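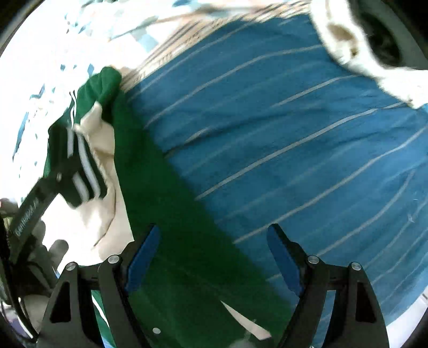
图1 蓝色条纹布与绿色衣物

五圈之间：青少年2,000米跑的分圈配速与最后一圈

运动科学导论课程项目报告
小组成员：Chun-yin Chu、Pin-yu Chien及本报告执笔人
数据采集地点：Flelport市Ivanov田径场

摘要

本项目整理了Plalau中学联赛一个赛季里26场2,000米比赛的分圈成绩，共得到236份完整的五圈记录。我们想知道中学生跑者如何在五圈里分配速度，以及第一圈跑得太快要付出多大代价。结果和教练们站在跑道边喊的那些话大体一致，这对教练们是好消息，对指望发现点新东西的我们稍微差一点。多数人第一圈最快，第四圈最慢，最后一圈又快了回来。第一圈超出自己平均速度越多，第四圈掉得越厉害，这一关系在低年级组更明显。最后一圈的冲刺与最终名次之间的关系比我们预想的弱。

一、为什么选这个题目

选题会上，Chun-yin Chu想做跳高助跑，Pin-yu Chien想做接力交接棒，我想做任何不需要早起的题目。最后定下来的2,000米跑，预赛检录时间是早上七点半。

这个结果的形成过程并不复杂。跳高助跑需要高速摄像，系里的设备已经被高年级借走，归还日期一栏写的是“学期末”。交接棒的数据太少，而且中学联赛里掉棒的队伍一多，样本里剩下的就只有没掉棒的，怎么分析都像在表扬他们。2,000米有现成的分圈记录，在标准跑道上刚好五圈，起点和终点在同一条线上，不用处理零头。我们三个人里有两个数学一般，这一点很有分量。

关于配速，课堂上讲过三种基本形态：前快后慢、前慢后快、基本匀速。教材里的图都很漂亮，线条平滑，跑者看上去像被校准过。中学生的比赛显然是另一回事，枪一响，全体按100米的理解出发，到第二个弯道再开始回忆自己报的是什么项目。我们想把这个印象变成数字，看看它到底有多夸张，或者是不是旁观者的偏见。

二、数据从哪里来

联赛用一套叫Previa的计时软件，由坐在终点线旁的计圈员按下每位跑者的圈次。软件会导出一张表，每人一行，五圈各占一列，最后一列是总成绩。看起来很干净，直到你真的打开它。

第一个问题是漏按。几个人挤在一起过线的时候，计圈员难免少按一下，于是表里出现了一位单圈用时两分多钟的同学，下一圈却不存在。按软件的看法，他跑了四圈，其中一圈是散步。这类记录我们全部剔除，没有尝试对半拆开。Pin-yu Chien主张拆，理由是数据来之不易；Chun-yin Chu反对，理由是我们研究的正好就是每一圈的差别，拆成一样长等于自己写答案。这场争论持续了一顿午饭，反对方胜。

第二个问题是被套圈的人。领先者完赛后，部分场次的计圈员会默认比赛已经结束，后面的跑者只留下总成绩。这意味着我们的样本偏向中上水平，跑得最慢的那部分人更容易丢失。我们没有办法补救，只能在这里老实写出来，并在讨论部分再写一次。

第三个问题是中途退赛。退赛的人没有第五圈，自然进不了样本。但退赛者里很可能有不少正是第一圈冲得最猛的人，也就是说，我们关心的那种代价，付得最彻底的一批人反而不在表里。指导老师在中期检查时指出了这一点，我们当时点头的速度给人一种早就想到了的印象。

剔除之后，剩下236份记录，来自26场比赛，男女都有，按联赛的办法分为低年级组和高年级组。同一名跑者如果参加了多场，只保留第一次完整记录，免得某几位格外勤奋的同学左右全局。

三、怎么算的

我们没有直接比较各人的单圈秒数。一个人第一圈比另一个人快，可能只是因为他本来就快。所以每个人的每一圈都除以他自己的平均圈速，得到一个比值。比值小于一，表示这一圈比自己的平均水平快；大于一，表示慢。这样做以后，冠军和倒数第二名可以画在同一张图上，而且谁也看不出谁是谁，对参与者的隐私和自尊都有好处。

接着我们做了三件事：先看每个人最快的一圈是哪一圈；再看第一圈的比值与第四圈的比值有没有关系；最后看第五圈的比值与这一圈里名次的变化有没有关系。名次以第四圈过线顺序和终点顺序相比较。

统计方法用的是秩相关。选它的理由写在附录草稿里，共一页半，大意是数据里有几个离得很远的点，而我们不想为了这几个点和全组翻脸。

另外，Chun-yin Chu在赛季的后半段到现场做了手工记录，站在终点线后面的看台上用秒表另外计了一遍，用来和Previa的导出结果对照。两边的差别大多很小。差别大的那几次，她坚持认为是软件的问题，软件没有发表意见。 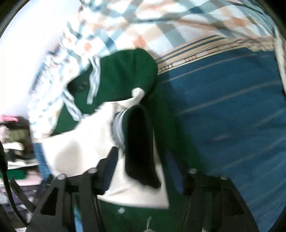 第四圈为什么总是最慢？
到第四圈时，起跑过快的影响已经充分显现，而终点又还不够近，跑者往往还在为最后一圈保留体力，两方面叠加，速度就落到全程最低。

四、结果

4.1 最快的是哪一圈

在全部记录里，第一圈最快的有151人，最后一圈最快的有58人，其余27人的最快一圈落在中间三圈。换句话说，大多数人在比赛刚开始的时候就已经用掉了当天最好的表现，后面四圈属于还款。

中间三圈最快的那27人，我们原以为是特别沉稳的一类，查了名次以后才发现，其中不少人起跑时被挤在了外侧，第一圈没有机会快。把他们归为“战术型”未免太客气了。当然也有几位确实跑得稳，五圈的比值几乎连成一条直线，和教材上的插图一样。我们找到其中一位询问心得，他说自己没有戴表，跟着前面穿红背心的人跑。红背心的记录因为漏按被剔除了。

4.2 第一圈与第四圈

第一圈超出自己平均速度越多，第四圈掉得越多。这个关系在低年级组里很清楚，在高年级组里变弱，但仍然存在。

需要说明的是，这里有一个算术上的陷阱。每个人五圈的比值加起来一定等于五，第一圈快了，其他几圈平均必然要慢，所以哪怕跑者完全随机地分配速度，也会出现一点负的关系。为了判断我们看到的是不是这种假象，Pin-yu Chien写了一段小程序，把每个人的圈速打乱重排，反复做很多遍，看打乱后的相关有多大。真实数据的相关比打乱后的结果明显更强，所以至少不全是算术在作怪。这段程序她写了两个晚上，运行花了不到一分钟，她对这个比例至今不满。

速度的下降也不是平均分摊的。第二圈通常还勉强撑着，很多人只比第一圈慢一点，第三圈开始明显下滑，第四圈到底。低年级组里有一部分人在第二圈就已经到底，之后三圈相当平稳，平稳地慢。我们在图里给这条曲线单独涂了灰色，后来在组内就叫它“灰线”。

4.3 最后一圈

几乎所有人的第五圈都比第四圈快。哪怕前面跑得再难看，听到最后一圈的铃声，总能多少拿出一点东西来。教练们对此的解释各不相同，有的说是意志，有的说前面没有尽力。两种说法在跑道边都能听到，有时候来自同一位教练，对象是同一个孩子，取决于他最后跑了第几名。

第五圈的比值与最后一圈的名次变化之间有关系，但比我们预想的弱。原因想一想也不奇怪：大家都在冲刺，你加速的时候，你前面那位也在加速。名次的大幅变动更多发生在第三圈和第四圈，也就是观众低头看手机的那段时间。超越别人的跑者里，有不少在第四圈其实没有加速，他们只是减得比别人少。

4.4 一场特别的比赛

九月的一场高年级组决赛值得单独提一下。那天顶风很大，直道上的跑者看起来像在推一扇门。没有人愿意领跑，第一圈慢得让计圈员抬头确认是不是已经鸣枪。结果这一场的最后一圈全员都是最快圈，曲线形状和其他场次正好相反。

如果把这一场去掉，最后一圈最快的人数会减少，其他结论不变。我们讨论过要不要去掉，最后决定保留。慢速战术赛也是比赛，而且这场我们三个人都在看台上，冻了一上午，感情上很难割舍。

五、讨论

把结果摆在一起看，中学生2,000米的典型样子是前面过快、中后段下滑、末段回升。这与观察者的直觉相符，也与Ivanov田径场看台上历年家长的意见相符，后者的音量更大。

低年级组与高年级组的差别，我们倾向于用经验来解释。跑过几次以后，人会记住第四圈是什么感觉，下一次起跑时就多少有点忌惮。不过我们的样本里每个人只保留了一次记录，没有办法看同一个人前后的变化，所以这只是推测。也可能高年级组里剩下来的本来就是比较会跑的人，不会跑的早就转去打羽毛球了。Chun-yin Chu更相信后一种，她自己就是这样离开田径队的。

对训练的含义，我们只敢说得保守一点。如果一名低年级跑者第四圈总是掉得厉害，先看看他的第一圈，再决定要不要给他加耐力课。给出具体的秒数建议超出了本项目的能力范围。有一位教练在我们展示初步结果以后问，能不能告诉他每个孩子第一圈该跑多少秒。我们回答需要更多数据。他说他需要的是少几个人在第二圈就走路。 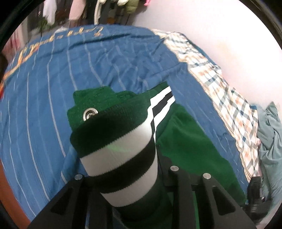 图3 带白色横条的绿色针织物

六、局限

这部分在中期稿里只有两行，指导老师批注“请对自己再严格一些”，于是扩写如下。

样本偏向能完赛而且没有被套圈太多的人，前面已经说过。丢掉的那部分人很可能让第一圈过快的代价显得比实际小。

圈速由人工按键得到，按键的人会疲劳，会转头看铅球，会在冲线最激烈的时候跟着喊加油。手工对照只覆盖了赛季后半段，前半段的误差我们只能假定差不多，这个假定没有依据。

我们没有记录风速、气温和跑道湿滑情况。联赛的成绩单上有一栏“天气”，填写内容包括“晴”“还行”和一个笑脸。

每场比赛里跑者相互影响，前面的人快，后面的人也会被带快，所以这些记录严格来说并不独立。更合适的做法是把场次作为一个层次放进模型里。我们查过相关方法，读了两章，决定把它写进局限。

男女数据在本报告中合并处理。分开画的图形状相近，但我们没有做正式检验。

七、如果再做一次

首先会提前和计圈员沟通。赛季快结束时我们才和他们坐下来聊过一次，得知他们一直以为只有前八名需要分圈。要是在开赛前问这一句，样本会大不少，后面很多道歉也就不用写了。

其次会跟踪固定的一批跑者，让同一个人在赛季初和赛季末各有一份完整记录，这样经验的作用才有可能看得出来。Plalau中学的田径队口头答应了，条件是我们帮忙搬栏架。

再次会把退赛者也算进去，记下他们在第几圈离开跑道，以及此前各圈的速度。这在技术上不难，只是要有人在内场等着，问一个刚退赛的十三岁孩子愿不愿意参加研究。组内目前没有人认领这项工作。

最后，早上七点半的预赛，三个人轮流去就够了，不必每次都全员到齐。前几场我们出于对科研的敬意一起去了，三个人盯着同一块秒表，得到的数据和一个人盯着时完全相同，咖啡多花了两杯的钱。

八、分工

Chun-yin Chu负责现场手工计时、与Previa导出数据的对照，以及第三部分的初稿。
Pin-yu Chien负责数据清理、打乱重排的程序和全部曲线图，包括灰线。
执笔人负责联系联赛组委会、文献整理和其余文字。摘要改了七稿，第三稿最好，但那一稿里有一个数字是错的。

九、致谢

感谢Plalau中学联赛允许我们使用分圈记录，感谢各位计圈员在听完我们的问题以后仍然愿意让我们坐在旁边。感谢Ivanov田径场器材室借出秒表，其中一块归还时电池已经没电，借的时候剩多少我们没有看。

清理后的数据表和程序存放在课程共享文件夹中，跑者姓名已替换为编号。需要原始导出文件的同学请先联系Pin-yu Chien，她会请你先看一遍剔除说明，篇幅比较长。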